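Narrow hallways — what have you done with yours?
Home & Interiors > Layout and storage

linahamdan
Posted 12/11/22
We finally have the keys! The flat is lovely but you come in through a long, thin hall, 62 inches at the widest and a good deal less by the kitchen door. I want to paint it a proper deep colour, ceiling and all, and I can't stop looking at swatches. Has anyone gone dark and loved it?

Colleen_H
Yes, yes, yes! Ours went bottle green in March and I still grin when I come in. Do the skirting the same colour — a white line along the bottom makes it look like a train corridor.

jadg
I'll be the one to disagree. We did ours navy and repainted inside a year. No window, one bulb, and I couldn't find my shoes. Pale walls and a big mirror at the far end beat any dark paint.

Colleen_H
One bulb is your problem there, Jad! We put in 2 wall lights and it glows of an evening.

jadg
Fair, but not everyone wants to chase cables into plaster. Lina, are you renting?

linahamdan
Bought, so I can make all the mess I like. Electrician is booked anyway for the kitchen.

catalina_n
Can I put in a word for wood tones? Tall brown panels on the sides and a lighter wood wall further along, so it feels warm without being gloomy. I adore this sort of thing: 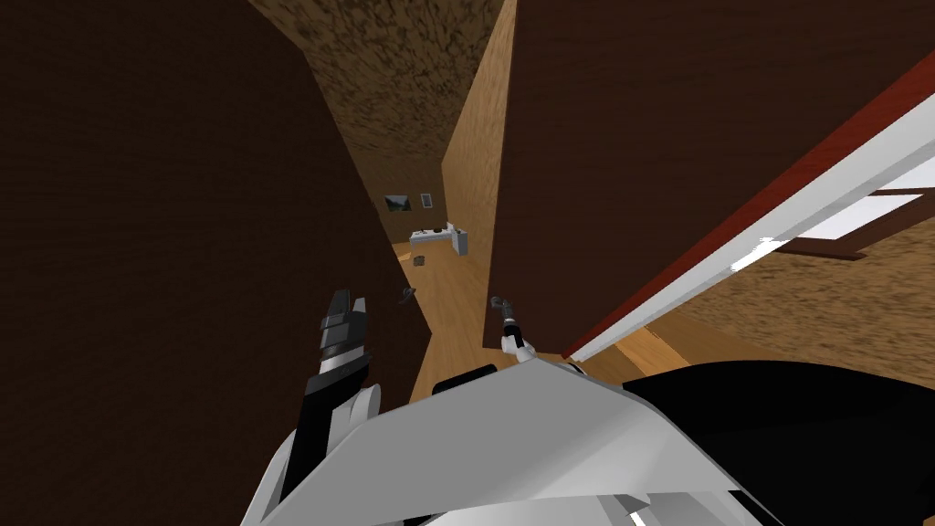

Re: wood tones
abla.saab
Oh I'm with Catalina on brown, it's so much kinder to scuffs than paint. We've had panelling since the children were small and it wipes down beautifully. Do check your doors still open fully once it's on, ours needed new hinges.

jadg
Panelling eats width though. Even an inch each side matters when you're carrying a pushchair.

linahamdan
No pushchair, just a bike! I'm going to tape up some big sheets of brown paper tonight and live with them for a week. Colleen, what was your green called?

Colleen_H
No idea, it was mixed to match a cushion. I'll look on the tin tomorrow.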